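Notebook, bench 2, November
Started 9:35, Adom Korletey on the controls, me writing.

Question from Lercombe is still whether the two-armed setup can take over bracket sorting and clip work, the dull stuff at the end of the Tolline line. My answer this month is partly. Flat brackets, maybe. Anything small and springy, no.

Green mat back on the table, parts laid out on the white top, brackets in the blue crate.

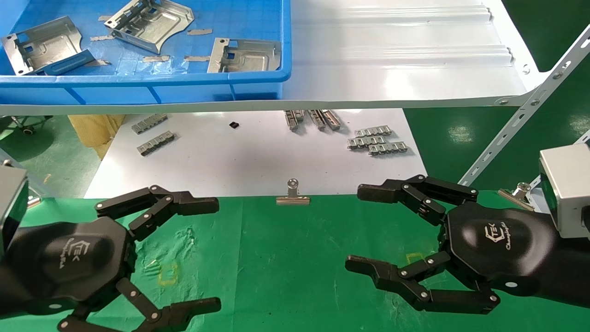
Ran 122 tries on brackets over the month, 121 logged properly. One lost when I closed the file early. Of the logged ones 29 needed a person to step in, nearly all at the grasp. Placing is fine once the part is held.

Adom wants the approach angle changed for parts lying skewed. I'd sooner slow the last bit of travel and leave the angle alone. We'll try his first, it's quicker to set up.

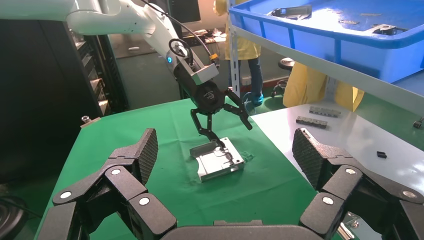 Gripper open over a bracket, green cloth on the table.

Cloth creases are a nuisance. Pull it tight and clamp it before each set. Colour is good for the cameras so it stays.
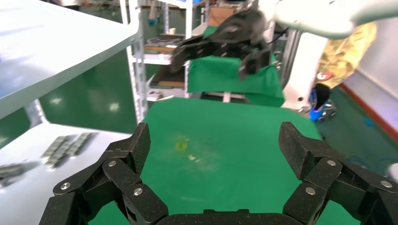

Cycle time is 35 seconds a bracket. Fahad Awan does one in a fraction of that and talks the whole way through. He asked again about folding towels at home. Told him not yet.

To do: new fingertip pads from Jomside, ask Appiah for the older bracket drawings, repeat the clip set with Adom's angle.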